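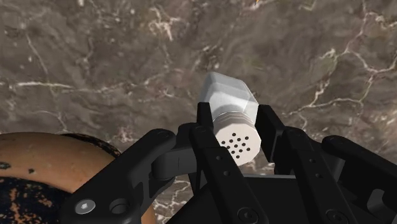 4.2 What the children took from the film

The claim that a period film teaches history usually rests on how much children remember afterward, and we doubt that memory is the right thing to measure. Fifth graders remember objects very well. A small glass shaker with flat angled sides and a pale, ridged cap, tipped so the holes point down, will stay with a child longer than the terms of a treaty, and it carries no date of its own. Bandska is full of things like this on its dinner tables and shop counters, and its study guide treats each one a child can name as a piece of learning. We see no grounds for that.

Of the 176 students who saw Bandska in January as part of their unit on the war, most could describe the kitchen where the peace talks are staged. Far fewer could say who was talking, or what either side wanted. When asked how the siege of Kuretti ended, many gave the film's ending, in which the governor rides out alone at dawn. Their textbook, which they had read the week before, has him signing the surrender indoors with his officers present. The film won, and it won even among strong readers.

Chaturvedi has argued that mistakes of this kind are harmless because a good teacher can correct them in the next lesson. Perhaps. Our teachers did try. The correction took up most of a class period, and in the follow-up essays (limited to 300 words) the lone ride at dawn was back, often in more detail than before. One student added a horse's name that appears in neither the film nor the book.

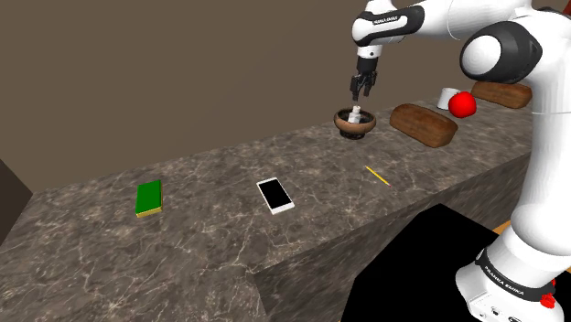
Figure 1. White robot arm with black joint sections, over a veined stone countertop (computer rendering).

Supporters of classroom screenings also point to interest. Children who enjoy a war film, the argument goes, will pick up a book about the war. The distributor, Flirkum, makes this claim in the guide it sends to schools, and cites around 4000 returned comment cards. We asked to see the cards and were sent a summary. The summary counts a card as showing "new interest in history" if the child ticked the box for wanting to see a sequel.

At Grewal, the larger of our 2 schools, library loans on the subject did go up after the screening. They had also gone up the year before, when no film was shown and the same unit was taught at the same point in the year. Dixit reads the rise as a film effect that happened to look like the usual one. We think the simpler reading is that children borrow books about a war when they have been given homework about it.

None of this means a film can do no good. Several students asked why the women in the market scenes never speak, and that is a fair question about the period and about the people who made the film. But the question came up in discussion, with a teacher who was willing to stop the film and wait. The guide recommends showing it straight through - with no pauses - and saves its questions for the end. In the classes that followed that advice, the market scenes were not mentioned.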